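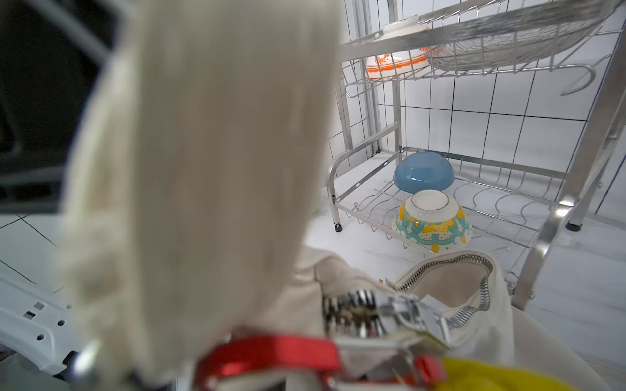
Care of Canvas Bags and Pouches

Jakenlow Household Advice Service
Leaflet revised 7/14/18

Plain canvas is a strong cloth and will give many years of use if it is kept clean and aired. The following guidance applies to undyed cotton canvas, whether made up as shopping bags, zipped pouches or drawstring sacks. Residents of Woston may collect a printed copy from the front desk.

Before washing

Empty every pocket and turn the bag inside out over a sink or bin. Crumbs collect in the bottom seams and should be brushed out with a dry nail brush. Zips should be left open for brushing and closed for washing. Where a pouch has a separate lining, pull the lining out as far as it will come and inspect it for ink, grease and spilt powder.

Remove any stiff board from the base. Leather tabs and handles are not suitable for soaking, and bags fitted with them should be sponged only.

Washing by hand

Dissolve a level tablespoon of soap flakes in a bowl of cool water. Leave the bag to soak for 26 minutes, then work the cloth gently between the hands, giving most attention to the base and the handles. Hot water should be avoided on a first wash. Unwashed canvas can shrink noticeably, and a lining of a different cloth may then pucker.

Rinse until the water runs clear. Do not wring. Press the bag flat against the side of the sink and roll it in an old towel.

Stains

Grease: cover with cornflour, leave overnight and brush off before washing.
Tea and coffee: soak in 1000 ml of cool water with two tablespoons of white vinegar.
Mud: allow to dry fully, then brush. Wet mud should never be rubbed.
Rust from a zip or stud: apply lemon juice and salt, leave for an hour out of direct sun and rinse well.

Chlorine bleach weakens the thread and is not recommended at any strength.

Handles
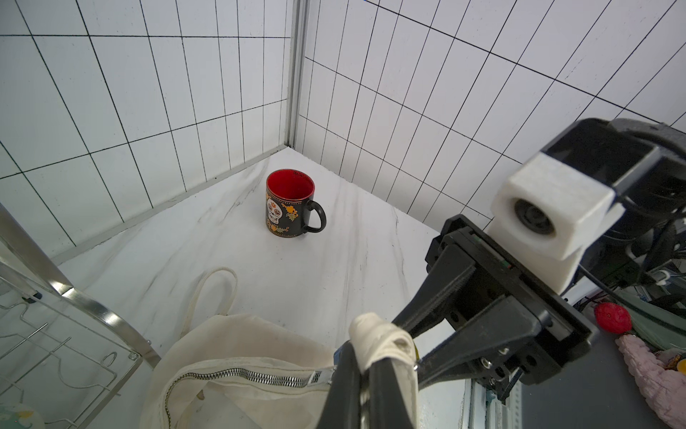 Cream canvas tote bag with cloth handle.

Handles take the weight of the load and are usually the first part to fail. Examine the stitching where each handle joins the body. A loose thread should be tied off and trimmed, never pulled. Where the stitching has opened, sew a square with a cross inside it, using waxed thread and a heavy needle. Mr Adi Lubis, who teaches the mending class at Rivadeneira Hall, advises going over each line twice.

Drying and storage

Dry bags by the base, with the opening hanging downwards, and pull the seams straight while the cloth is still damp. Iron on the reverse if required.

Store canvas in a dry cupboard with the zips open. Bags used for raw vegetables or meat should be kept apart from the others and washed after each use. Those put away in December should be taken out and aired in spring.

Related leaflets: Sticking Zips; Removing Candle Wax; Tea Towels and Dishcloths.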